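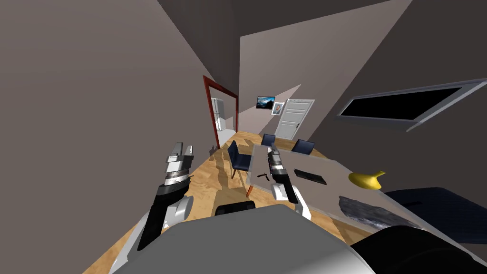 Replacing a Vehicle on a Tondum For-Hire Permit

Search this site
Enter keywords Go

This guide covers the replacement of one licensed for-hire vehicle with another under a permit that is already in force. It applies to single-vehicle owners and to small fleets. It does not cover new permits, the sale of a permit, or the temporary use of a spare car while a licensed one is in the shop. Those follow separate procedures with different forms.

A replacement keeps the permit number and the expiration date. The vehicle number changes, and so does the roof or windshield decal. The old vehicle stops being licensed at the moment the new decal is issued. There is no period during which both may carry passengers.

Before you start

Check three dates: the permit expiration, the insurance renewal, and the expiration of the old vehicle's inspection certificate. If the permit expires within 30 days, renew it first. The office will not process a replacement and a renewal together, and a replacement filed during a renewal is returned unread.

Check also that the new vehicle is eligible. It must have four passenger doors, a clear title or a lease that names commercial passenger use, and seat belts for every seat offered to the public. A salvage or rebuilt title is refused at the counter. Window tint on the front doors must be factory glass; added film has to come off before inspection.

You will need:

- Form 1263, Change of Licensed Vehicle, both pages
- registration of the new vehicle, in the name of the permit holder
- title or full lease, including any riders
- insurance certificate showing the new VIN and the for-hire endorsement
- the current permit card
- the fee of $200 for each vehicle replaced

Step 1. Move the insurance

Ask the insurer to add the new vehicle to the policy and leave the old one in place for now. The certificate must list the office as certificate holder, using the address printed on the back of the form. A binder is accepted for filing but not for the decal. If all you have is a binder, request the full certificate on the same call.

Read the VIN on the certificate against the plate on the dashboard, character by character. A single wrong digit sends the file back to the start of the line. Do the same with the registration. Dealers often transpose characters on temporary paperwork, and the temporary registration is the one most people bring.

Step 2. Fill out the form

Page one is for the vehicle going out. Copy the vehicle number from the decal. The permit card may show an older number if there was an earlier replacement, and in that case the decal governs. Enter the odometer reading on the day you sign.

Page two is for the vehicle coming in. Box 7 asks for "class of service." Enter S for street hail, P for prearranged, or D for dual. You cannot change class on this form. If the letter does not match the permit, the clerk will correct it to match, and the correction is final for that filing.

Box 11 asks for the place where the vehicle is kept overnight. A post office box or mail center is not accepted. If the car is parked on the street, write the nearest street number and the word "curb."

Leave Box 14 blank. It is completed at inspection.

Step 3. File through Plodeck

Plodeck is the permit portal. Paper filing is still possible, but only by appointment. Sign in under the account that holds the permit. A driver account will show the form and let you complete it, then reject it at the last screen.

1. Select Permits, then Active.
2. Open the permit and choose Change Vehicle.
3. Upload each document as a separate PDF. Combined files are not split by the office.
4. Enter the plate number without spaces or dashes.
5. Pay the fee by card or bank transfer.
6. Save the receipt. It carries the filing number needed for the inspection.

The portal logs out after 20 minutes without activity and does not keep uploads. Have the files ready in one folder before signing in. Scan at 300 dpi in black and white; color scans of a lease usually go over the size limit.

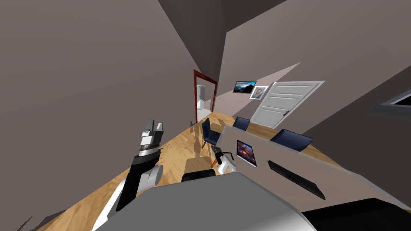
A card payment posts at once. A bank transfer can hold the filing in "pending" for several days, and the inspection cannot be booked until the status reads "paid." Do not file again while it is pending. A second filing creates a second charge, and refunds are handled by mail.

Step 4. Meter and equipment

Vehicles in class P can skip this step.

For S and D, the meter has to be moved or newly fitted by an approved installer, then sealed. Aster meters may be transferred between vehicles if the seal is cut by the installer. A seal cut by the owner voids the calibration record, and the unit must be tested again as new. Ask for the transfer slip, which shows the old seal number, the new seal number, and the tire size used for calibration. If you change tire size later, the slip is no longer valid.

The rate card goes on the back of the front passenger seat, at a height where it can be read from the rear bench. Politis, the installer used by many of the smaller fleets, supplies blank holders with the meter work. Any clear holder will pass.

Step 5. Inspection

Book through the same filing in Plodeck. Early slots, from 7:30 a.m., open first and tend to run on time. Bring the vehicle clean and empty, with the meter powered on. Bring the old decal as well, even if it tore during removal. If it cannot be recovered, bring a signed statement of loss.

The inspector checks lights, brakes, tires, belts, doors, glass, the meter seal, and the rate card. A failed item may be corrected and shown again within two weeks at no charge. After that the filing lapses.

Step 6. Decal and closing out

The decal is applied by the inspector. Do not move it. Once it is on, tell the insurer to drop the old vehicle, and update the dispatch company's records if you work under one. Plates on the old vehicle must be changed to private class before it is driven for personal use.

Common reasons for return

- lease names an individual and the permit names a company
- endorsement reads "livery" with no passenger count
- page one unsigned
- receipt number missing from the inspection booking

Fleets replacing more than one vehicle must file each change separately. The uploads do not carry over from one filing to the next.

Text by Pantelis Antoniadis. Section on meters checked by Gonçalo Lobo. Fees last reviewed in February.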